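Teilnehmende gesucht: Praxisleitfaden für zweiarmige Roboter in Pflege und Fahrzeug

Arbeitsgruppe Gute Praxis, Astbridge
Teilzeit, befristet, Beginn im Juni

Für die Überarbeitung unseres Praxisleitfadens Lelari suchen wir 12 Personen, die Regeln für den Einsatz von Robotern an Hilfsmitteln und in Innenräumen erproben und kommentieren. Gefragt sind Leute aus Pflege, Arbeitssicherheit, Instandhaltung und Normungsarbeit. Programmieren muss niemand können.
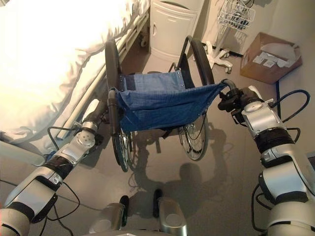
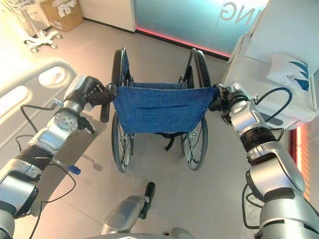
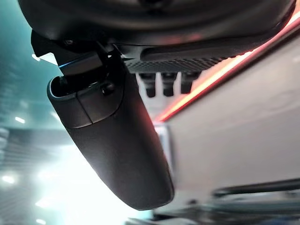 Der Leitfaden regelt bisher vor allem den Abstand zwischen Mensch und Maschine. Zu kurz kommt darin, woran ein Roboter anfassen darf, wie eine Übergabe an das Personal abläuft und wer eine Aufgabe abbrechen muss, wenn etwas unklar ist. Diese Abschnitte werden neu geschrieben. Entwürfe liegen vor, sie sind aber an vielen Stellen noch zu allgemein.

Ihre Aufgaben

Sie lesen die Entwürfe vor jeder Sitzung und schicken Anmerkungen mit Angabe des Absatzes. Sie beobachten Abläufe am Roboter und gleichen sie mit der Prüfliste ab. Sie halten Abweichungen schriftlich fest, auch wenn sie Ihnen geringfügig vorkommen. In den Sitzungen wird über strittige Formulierungen abgestimmt -- Minderheitsmeinungen kommen ins Protokoll.

Inhaltlich geht es um diese Punkte:
Zulässige Greifstellen an Rollstühlen und anderen Hilfsmitteln
Freigabe vor dem Bewegen, Zustand der Feststellbremsen
Kabelführung an den Armen und Stolperstellen am Boden
Verhalten in engen Innenräumen, etwa im Fahrzeug
Not-Halt: Erreichbarkeit, Kennzeichnung, Wiederanlauf
Umgang mit Kameraaufnahmen, auf denen Personen zu erkennen sind

Was Sie mitbringen

Mindestens 2 Jahre Berufserfahrung in einem der genannten Bereiche. Sicheres Deutsch in Wort und Schrift, die Entwürfe sind zum Teil trocken. Kenntnisse der Maschinensicherheit oder der Risikobeurteilung sind willkommen, aber keine Bedingung. Wer selbst einen Rollstuhl nutzt oder Angehörige pflegt, kann sich ebenfalls bewerben; die Berufserfahrung entfällt dann.

Nicht teilnehmen können Beschäftigte von Braltum und Lo Presti. Beide Firmen nehmen an der späteren Anhörung teil.

Rahmen

Vier Sitzungen, jeweils mittwochs von 9 bis 15 Uhr, dazu Lesezeit nach eigener Einteilung. Die Aufwandsentschädigung beträgt 600 Euro für die gesamte Teilnahme, Fahrtkosten werden gegen Beleg erstattet. Die Räume sind stufenlos erreichbar. Vor dem ersten Termin am Roboter gibt es eine Sicherheitsunterweisung; ohne unterschriebene Unterweisung ist kein Zutritt zum Arbeitsbereich möglich. Lange Haare bitte zusammenbinden, lose Schals und Umhängebänder ablegen.

Bewerbung

Bitte senden Sie einen kurzen Lebenslauf und eine halbe Seite dazu, welche Regel Ihnen in der eigenen Arbeit fehlt oder nicht praxistauglich erscheint. Zeugnisse brauchen wir nicht. Fachliche Fragen beantwortet Hanna Wilczyńska, für Termine und Abrechnung ist Imke Wendt zuständig. Eine Rückmeldung bekommen alle -- auch bei einer Absage.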